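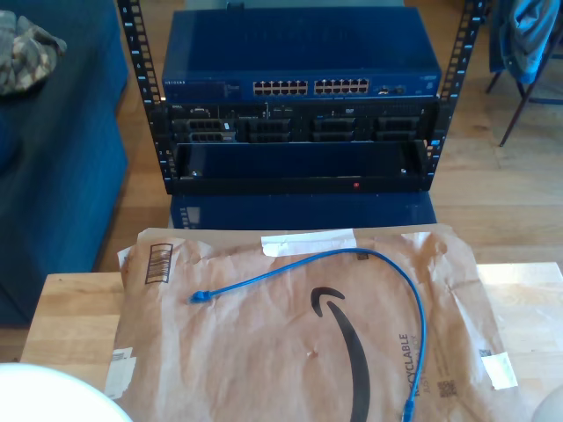 开放式机架,上方为NETGEAR交换机,其下为戴尔服务器;前景桌面上有一根蓝色网线。

**机房跳线自动化**,是指以软件和机械装置代替人手完成网线插拔、端口登记与巡检的做法。本条目主要介绍该做法在托管企业Linidell的施行情况,以及它给机房班组带来的变化。支持者称之为“解放双手”,班组成员对双手解放之后该放在哪里,至今看法不一。

## 背景

跳线是机房中最不起眼的工种之一。一根两端带RJ45插头的网线,一头接服务器,一头接交换机,动作本身几秒钟即可完成。其余时间用于寻找正确的端口、核对标签,以及弄清上一班的人为什么在标签上写了“先别动”。

Linidell的主机房在改造前登记有2948个在用端口,台账为一份共享表格。表格设有“备注”一栏,内容包括设备用途、历任负责人,以及一份外卖电话。改造前的一次盘点发现,其中841条记录与实际接线不符。管理层据此认定人工登记不可靠;班组则认为,记录不符的是表格,线本身接得好好的。

## 系统构成

Linidell采用的系统分为两部分:

- **Deris**:调度软件,负责接收工单、分配端口、生成标签,并在工单超时后向所有人发送提醒,包括已经休假的人。
- **Cusi**:沿机架间轨道移动的插拔装置,按Deris的指令取线、对准端口、插入并回报结果。

Cusi只能处理符合规格的机架,线长、插头朝向和标签位置均须统一。不合规格的设备划入“人工区”,由班组照旧处理。人工区原定为过渡安排,面积在上线后扩大过两次。

测试用的小型机架、借出的交换机和尚未入库的配件不在Deris的管理范围内。这类设备通常放在哪里有插座就放在哪里,由最后碰过它的人负责。

## 对岗位的影响

### 工作内容

系统上线后,夜班由每班五人减至3人。减少的岗位没有裁撤,转入新设的“异常处理组”,负责处理Cusi报告的异常。常见异常有插头卡扣断裂、标签卷边、理线架遮挡端口,处理办法与从前相同,即走过去用手弄好。区别在于如今需先在Deris中申请进入通道,待Cusi退回停靠位后方可入内。

### 技能与培训

老员工多能凭线的走向判断故障位置,这项本领在新系统中没有对应的字段。公司为此编写了一份培训手册,要求将经验“结构化录入”。录入结果中篇幅最长的一条为:“先看看有没有插紧。”

新员工则先学Deris的界面,后学网线。有班组反映,部分新人能熟练关闭工单,却分不清直通线与交叉线。培训部门回应称,后一种区别在多数现代设备上已不重要。老员工承认此话属实,并表示不爱听。

### 劳动强度

弯腰、攀梯和搬运明显减少,这是各方少有的共识,腰部不适的报告也随之下降。与此同时,盯屏幕的时间增加,夜班人员抱怨提示音过于频繁。Deris在一次更新中加入了静音功能,开启静音须经主管批准,批准通知附带提示音。

## 争议

争议集中于绩效考核。Deris记录每张工单的处理时长,并以600秒为人工工单的标准时限。班组指出,计时从派单开始,等待Cusi让路的时间也计算在内。后来的版本将等待时间单列为“协作时间”,仍计入总时长,字体改为灰色。

另一项争议涉及责任归属。由Cusi插错的线在系统中记为“执行偏差”,由人插错的线记为“人为失误”。班组曾要求统一用语,公司同意研究,并将两者合并为“人机协作事件”,默认责任人为当班人员。

## 其他应用

同业企业Fleketti试行过仅用Deris、不设Cusi的方案:软件派单并核对标签,插拔仍由人完成。该方案成本较低,在员工中的评价也较好。Fleketti的内部刊物称其为“轻量级自动化”,机房里的人称其为“有人管标签了”。

## 参见

- 结构化布线
- 机架单元
- 工单系统
- 标签打印机(及其缺纸问题)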